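3.2 What people keep from a house clearance

I should say early on that I never set out to study tableware. My plan, when I first went up to Osholm, was to look at how grown-up children divide a parent's furniture, and I had a tidy interview guide all about wardrobes and dining tables. Then Firdevs Işık, who was my second interview, spent most of our afternoon on a gravy boat (she was cross about it, eight years on!) and I threw the guide away on the train home.

So the 25 interviews I draw on in this section are mostly about small things. I let people talk, I drank a great deal of tea, and I only asked one fixed question, at the end: what did you take that you didn't need? Kaufmann, who read an early draft, thought the question was leading. He may be right, but I've kept it, as the answers were so much longer than anything else I got. The coding was done twice, once by me and once by Obaidul Matubbar, and where we disagreed we went back to the recordings and argued until one of us gave in.

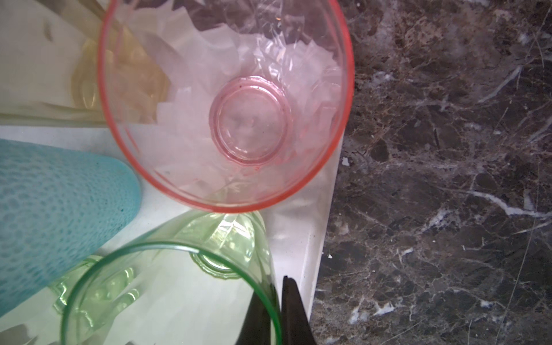

Figure 4. Coloured glass tumblers with tissue paper.

Drinking glasses came up again and again, and nearly always as part of a set that had stopped being one. People were quite relaxed about splitting plates between households, but a set of glasses made them uneasy, and they'd tell me who had the others before I'd even asked. Colour mattered a lot in these stories. With plain glasses the talk soon ran out, whereas with something like the pink and pale yellow ones in Figure 4 it was usual to hear that each child had "had" a colour and would fight for it at teatime. Tahsin Talukder told me his sister rang him from two hundred miles away to claim the green one, and that he'd already wrapped it for her. I like that story very much, and I've tried not to lean on it too hard in what follows.

The wrapping itself turned out to be worth a question of its own, though I only thought of it in October, when most of the interviews were over. Kamonchanok Duangkaew described packing her mother's kitchen as the first time she'd handled some of it since she was small, and she went slowly on purpose. Others did the whole job in an evening with the radio on. I can't say much about which is more common, as I asked too few people, but the slow packers did tend to keep more, and they were also the ones with boxes still taped up in the loft. I'll come back to those boxes in section 3.3, along with the question of who ends up paying to store them.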